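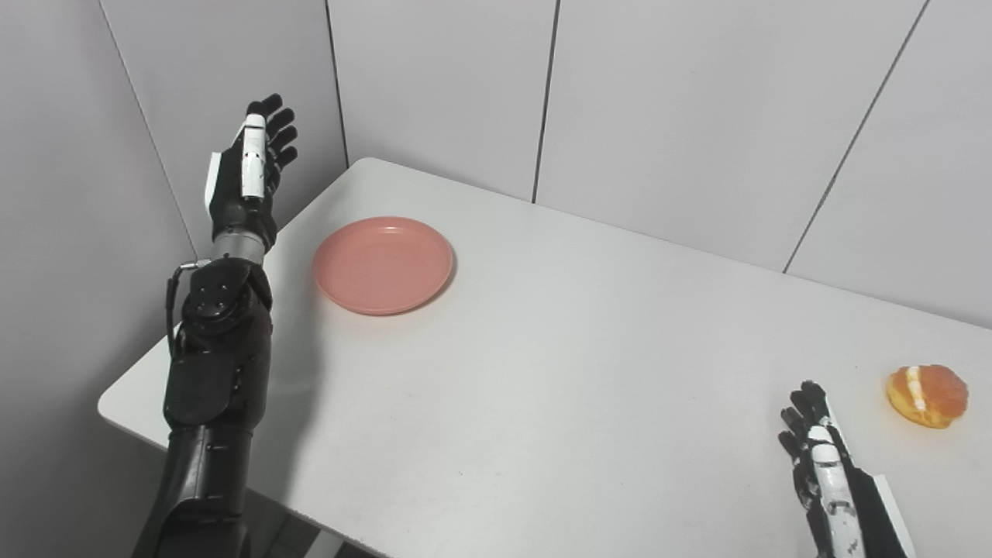 We went to the Lavoie plant in Birnuldale in November, mostly to look at the plates. Lavoie makes plastic tableware for school kitchens and cafeterias, and the open day runs twice a year. Eleven of us signed up and everyone came. Parking is behind the building, and the entrance is up the ramp on the left, past the loading dock.

The tour starts at 8 in the morning with coffee and a short talk by Eifion Griffiths, who has run the molding floor for 18 years. He skipped most of the company history and went straight to rims. A plate with a thin rim stacks well but is hard to pick up off a flat table. A thick rim is easier on the fingers and takes up more space in the cabinet. Lavoie sells both kinds, and the cafeterias mostly order the thick one.

The molding floor is loud and smells of warm plastic. Ear plugs are in a box by the door. We watched the Guvetti line, the company's oldest round plate, come off two presses and go down a belt to be trimmed. The order on the board that morning was for 3,602 plates, and I asked about the odd two. Griffiths said the customer had lost two from the last order and wanted them back.

After that we saw the color room, which I liked best. Samples hang on hooks from floor to ceiling. Salmon pink has been in the catalog a long time. It hides tomato stains better than white does, and it shows up on a white table, so fewer plates get left behind when the room is cleared. Pale gray is the slow seller.

Scuffing came up more than once. White tabletops pick up marks over time and there is not much to do about it besides a soft cloth and mild soap. Griffiths was against scouring pads of any kind. For plates he recommends the top rack, and letting them dry fully before stacking.

Lunch was soup and rolls in the staff cafeteria, served on the Fikanach range. These are deeper and have a small foot underneath. Mine rocked a little. The soup was good.

The seconds shop is open until 3 p.m. and takes cards. I bought four round plates, two pink and two green, with faint flow marks on the underside. Bring your own bag. The next open day is in the spring, and the sign-up sheet goes up at the front desk a month before.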